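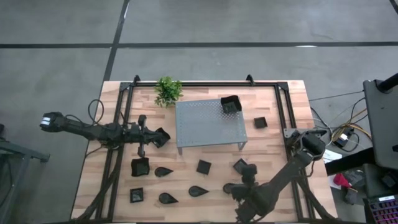 Unit 7: Open Area and Airflow in Vented Enclosures
Instructor: Fotini Vlachopoulos

Open area is the fraction of a panel's surface removed by its holes. For a repeating pattern, divide the area of one hole by the area of one unit cell. Unpunched margins are left out of this ratio and must be added back when computing total free area.

Pressure drop across a thin panel varies with the square of the approach velocity. Halving the open area raises the drop by a factor of four or more, depending on edge condition.

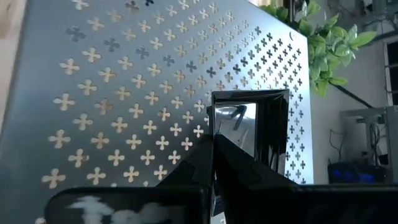

Fig. 2. Perforated sheet with four-lobed cutouts on a diagonal grid.

For non-circular holes, use the hydraulic diameter: four times the hole area divided by its perimeter. Lobed shapes have a long perimeter for their area, so their hydraulic diameter is smaller than that of a round hole of equal area.

Worked case: a panel has a gross area of 3531 square cm and an open area of 29 percent. Free area is 1024 square cm.

Problems 1 and 2 are due Monday. Show units at every step.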